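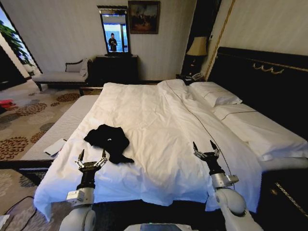 Black top on the white duvet.

September 4, 2024

Dye bench, Rundcombe. Kettle on, windows open, sleeves already ruined.

Back to black again, and I'm glad of it, even though I said in January that I was finished with black for good and would only do yellows from now on (Ching-wen laughed at me then and she was right to). What I want is a cotton black that goes on with plant stuff and iron, looks properly black in daylight and doesn't come off on everything it touches. The first two I can more or less get. The third is where we keep losing our afternoons.

Swatch 201 is the one to look at first. Plain weave cotton, scoured twice, gallnut bath, then iron, then gallnut again. I pulled it out this morning after leaving it on the line overnight and it really is lovely, a soft deep black with the tiniest bit of plum in it when you hold it up by the window. Rubbed it with a dry white cloth and got almost nothing. Rubbed it with a damp one and got a gray thumbprint. So it's better than the last batch, and it's still no good for anything that's going to live next to white linens, which is the whole reason people come in and ask about it.

I should write down what I did before I forget, as I did last time and had to ring Hubert.

Scour: soda ash and the plain soap, long simmer, rinse until the water stopped looking like tea. Did this twice. The second pot was nearly as yellow as the first, which tells me I've been underscouring for years and blaming the dye.

Gallnut: ground fresh, soaked overnight, strained through the old curtain. Held the bath at 132 F. I know the book says hotter. Hubert Wyss came by with his own thermometer, the long glass one in the leather tube, and ours was reading low, so please use his until we get a new one and please put it back in the tube.

Iron: 12 grams of the Weerakoon ferrous sulfate in the medium pot, dissolved separately in a jar first. It went in nice and clear, no rusty sludge at the bottom. The older tub on the shelf has turned orange around the lid and I wouldn't use it for anything you care about.
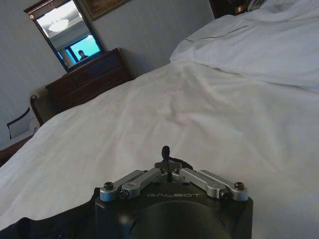

Then the second gallnut bath, which I think is what made the difference. The color had been sitting at a flat charcoal after the iron and it went down a whole step in the few minutes I was standing there stirring. I got a bit carried away and left it longer than I'd planned, and the feel of the cloth suffered. It's a little harsh, like a shirt that has been dried on a radiator. Iron does that. Ching-wen thinks a longer rinse with a drop of vinegar and then a good long wash would bring the softness back, and she has promised to try it on the other half of 201.

Now the rinsing. We had a long talk about it over lunch and didn't agree, so I'll put down both sides.

Ching-wen Ho's view is that most of what comes off on a damp cloth was never fixed to the fiber at all. It's iron and tannin that met in the water, made their black there, and settled on the surface like soot. If that's so, no amount of fixing afterward will help, and we ought to be rinsing very hard between baths, even if it means wasting an hour and half the rainwater.

Hubert's view is that we're crowding the pot. He says the cloth needs room to move or it takes unevenly, and the heavy patches are the ones that rub off. He pointed at the fold line on 201 and I have to admit the thumbprint was darkest just there.

My own feeling is that they're both describing the same trouble from two ends, but I'd like to see it on cloth before I get too fond of the idea.
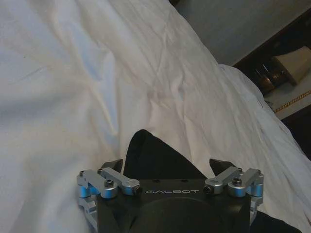 A word about the Prurholm cotton, while I think of it. The new bolt is not the same as the old one, whatever the label says. It beads water straight off the roll, so there's a finish on it, and the first piece I dipped came out speckled like a hen. Scour it twice as above, or three times if you have the patience. I've chalked a cross on the end of the bolt so it doesn't get mixed in with the good stuff.

The Hellar notebook (the green one, with the burned corner) has the old recipe for black with logwood under it. I'd love to try that before the weather turns. Logwood first, then gallnut and iron over the top, and supposedly you need much less iron to get there, so the cloth ought to stay softer. The handwriting is dreadful and I can't tell if one line says "cool" or "wool" — if anybody can read it, please pencil it in the margin.
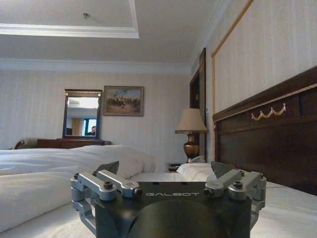 Next pots, in whatever order the stove allows. Six small pieces, all double scoured, all cut from the same width. Half of them get the hard rinse between baths and half get what I'd normally do. I'll use the big pot for the lot, to please Hubert, and stir with the flat stick. Dry rub and damp rub on each one the next morning, same white cloth, same thumb.

Also need: string tags, vinegar, a new strainer. The curtain has a hole.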